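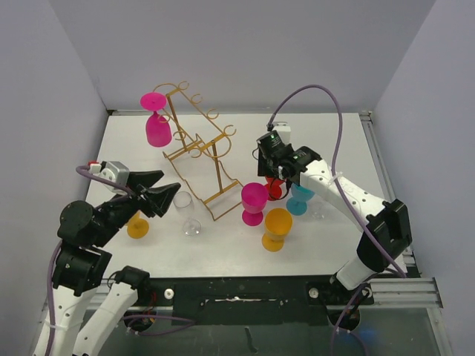 How does a robot learn to do a job it has never done before?

A person shows it. The person does the job many times using the robot's own arms, and a computer saves each try. Then a learning program studies all the saved tries and works out how to move the arms by itself.

Each saved try is called an example. One example has two parts that go together. The first part is what the cameras saw. The second part is how every joint in the arms was bent at that same moment. The computer saves both parts over and over, many times each second, until the try is finished.

What does the person do?

The person is called an operator. At the Plimeo workshop, the operator sits beside the table and holds two small handles. When the left handle moves, the left robot arm moves the same way. When the operator squeezes the handle, the fingers of the gripper close. The right handle does the same for the right arm.

Using the handles takes practice. You can't feel the glass through them, so you have to watch closely. Aravind Arumugam trains new operators at Plimeo. He has them spend their first day moving blocks. They move on to wine glasses later.

Why wine glasses and a rack?

A wine glass is a hard thing for a robot to handle. It has a thin stem and a wide foot. It can tip over. To hang on a wire rack, it has to be turned upside down and its foot has to go into the right place. The magenta glass on the gold rack is hanging this way, with its foot at the top.

Clear glasses are harder than colored ones. A camera sees a red or yellow glass easily on a white table. A clear glass shows up as a few thin gray lines. If the program learned only from colored glasses, it might not know what to do with a clear one. That is why both kinds are on the table.

Where are the cameras?

Each arm has a small camera near its gripper. It moves when the arm moves, so it gets a close look at whatever the gripper is about to pick up. A wider view of the whole table helps too, because one arm can get in the way of what the other arm needs to see.

How many examples does it take?

It depends on the job. For the glass rack job, the Plimeo team planned to save 441 examples. By 20 June 2020 they had 349. An easier job, putting a lid on a box, took 104.

The examples should not all be the same. Before each new try, the operator moves the glasses to different spots. Sometimes the rack is turned. If the yellow glass always stood in one spot, the program could learn to reach for that spot even when the glass was somewhere else.

What happens to a bad try?

Sometimes a glass falls over or the gripper misses. The operator marks that try with a button and writes a short note, such as "dropped" or "missed the hook." The team took 21 tries out of the glass rack set this way. They are kept in a separate folder.

A small mistake that gets fixed can stay in. If the gripper bumps a glass and the operator straightens it, the program gets to see how to fix a bump.

When does the robot try it alone?

After the examples are saved, the computer studies them. This can take many hours. Then the operator puts down the handles and the program moves the arms. The team watches and writes down which parts go wrong. If the robot has trouble with clear glasses, the operator goes back and saves more examples with clear glasses.

Words to know

Example: one saved try at a job.
Gripper: the part at the end of a robot arm that holds things.
Joint: a place where the arm bends or turns.
Operator: the person who moves the robot to make examples.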